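Clullus Archive of Inland Navigation
Reading Room Diary, December: The Veres Deposit

8:15 a.m. The Reading Room opened to staff at the usual hour. Public hours do not resume until the new year, and the notice to that effect was replaced this morning, the old one having faded on the street side of the door. The stack thermometer read within the permitted range. Humidity in the north stack was slightly high, as it has been since the rains began, and the dehumidifier was moved one bay closer to the outside wall.

The day was set aside for the Veres deposit, the business papers of the former ferry and canal company of that name, which came to the Archive from the Tukthorpe warehouse in November. The deposit arrived in 7 trunks. Four have been opened and listed to folder level. The fifth was opened today, and the remaining two are in quarantine on the lower floor until the insect traps have been read again. 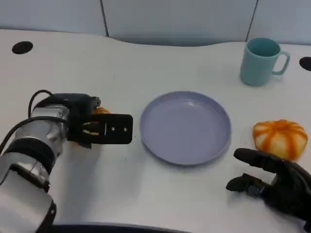

Last changed: December

The fifth trunk holds passenger timetables, mostly single sheets printed on both sides, with a smaller number of stitched booklets for the summer services. The accession list sent from Tukthorpe gives the figure as 523. Staff reached a lower total by noon, and the difference appears to lie in the winter sheets for the upper river, which someone at the company had pasted together in pairs. Whether a pasted pair should be entered as one item or two was discussed. The Archive's rules are silent on the point. It was decided to enter each pair under one number with the letters a and b, and to record the paste in the condition field. This will bring the total closer to the accession list, though it may not match it.

The timetables are of greater interest than the first survey suggested. The survey described them as a duplicate run of the set already held by the Archive. They are in fact the company's own working copies. A good many carry pencil corrections to the departure times, and these corrections do not always agree with the printed timetable issued for the following season. On the Jevura crossing, for example, the morning boat is printed at 6:40 throughout, but the pencil moves it to 6:55 in one year and to 7:05 in the next, with the word "tide" written beside the second change. The printed sheet was never altered. Passengers at Jevura must have known the boat ran late and come down to the landing accordingly, and the correspondence in the second trunk contains two letters of complaint from people who evidently did not.

The letters should be cross-referenced to the sheets in question. A note has been placed in the working file.

10:30 a.m. A telephone inquiry was received concerning the Tukthorpe lock rebuilding. The caller was told that the engineering drawings are held but are not yet available for consultation, and was advised to write in February. A second inquiry, on the fares charged for livestock, was answered from the printed guide. The rate for sheep was given per head and the rate for poultry per crate, with no stated limit on the size of the crate.

11:00 a.m. Delivery of archival envelopes. The order was for 400 in the large format, and the supplier sent the medium format. The medium envelope will take a folded timetable but would require a second fold in the stitched booklets, which the Archive does not permit. The shipment was accepted in part. The supplier has undertaken to send the correct size before the end of the month, and until then the booklets will be kept flat between sheets of blotting paper in the plan chest, third drawer. The drawer sticks. Anyone using it should lift it slightly while pulling and should not pull on the left handle alone.

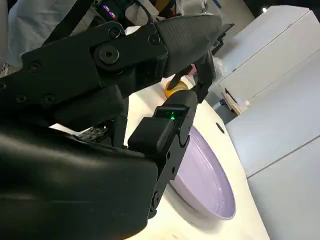
Small orange ball on a white table

The room layout adopted in the fall remains in use. Under this arrangement, new material comes in at the corridor end, is brushed and inspected, and moves toward the windows as it is listed. The layout has reduced the distance that trunks must be carried, and it has ended the practice of leaving finished folders on the window ledge. One difficulty has come up. The afternoon sun now falls on the listing table for close to an hour in clear weather, and the blinds on that side do not close completely. The building office was asked in October to repair them. A further request was made today in writing.

1:20 p.m. Work resumed after lunch with the map series. Beneath the timetables, in the bottom of the same trunk, was a flat parcel tied with tape and not mentioned on any list. It contained the company's river charts, 126 sheets in all, in three different scales. Most are printed base maps with soundings added by hand in brown or blue ink. The parcel had been folded once along its length, and the charts have taken a strong crease at the center. No tearing was found along the crease in the sheets inspected so far, although the paper is weak there on several of the largest.

The charts will be treated as a separate series. They are numbered in the company's own sequence, beginning at the Clullus basin and running downstream, and the Archive will keep that order. Six numbers are missing from the sequence. Three of the missing sheets may be those framed and displayed at the Tukthorpe town office, which have long been described there as coming from "the old ferry people." A letter asking for the numbers on the backs of those frames has been drafted and awaits signature.
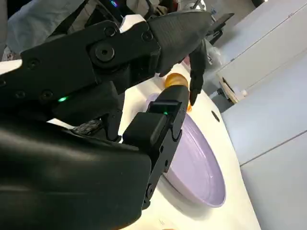 Attention was also given to the names used on the charts. The company's surveyors did not spell the river landings as they are spelled today, and in some cases they used names that have dropped out of use altogether. The landing now called Jevura appears on the early sheets as Upper Veres Stage, and takes its present name only after the crossing was moved to the deeper channel. Catalog entries will give the name as written on the sheet, followed by the modern name in brackets. Where the modern name is uncertain, none will be supplied. Staff are reminded that the county gazetteer is not reliable for landings abandoned before the railroad came, and that a question mark is to be preferred to a guess.

A loose slip was found between the charts for the middle river. It is a list of stores issued to one of the boats: rope, lamp oil, two brooms, a kettle, and a quantity of soap that has been crossed out and reduced by half. The slip has no date and no signature. It was placed in a folder of its own at the position where it was found, and a photocopy was put with the stores ledgers, where a researcher would be more likely to look for it.

3:00 p.m. The insect traps on the lower floor were read. Two booklice were recorded in the trap nearest the drain and none in the traps beside the quarantined trunks. The period of quarantine will run its full course regardless. The trap near the drain was replaced, and the drain cover was found to be seated badly and was reset.

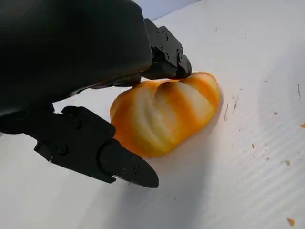 The question of public access to the Veres papers was considered at the end of the day. Several readers have asked when the deposit will be open, and the answer given so far has been "in the spring." The Archive would prefer to be more exact. If the last two trunks contain further unlisted parcels, the spring date will not hold for the whole deposit, but the timetables and the complaint letters could reasonably be opened first, as they need little treatment. The charts cannot be issued until they have been relaxed and flattened, and the equipment for this is shared with the print collection and is reserved through January.

It was proposed that some 40 of the corrected timetables be copied for the display case in the entrance hall, but the proposal was withdrawn until the numbering of the pasted pairs has been settled. The case will continue to hold the ticket punches for the present.

4:45 p.m. Tables cleared of documents and the fifth trunk closed. The plan chest was locked and the key returned to the cabinet. Carried forward to tomorrow: the letter to Tukthorpe, the remaining creased charts, the blinds, and the box labels for the second trunk, which were printed with Veres misspelled and must be done again.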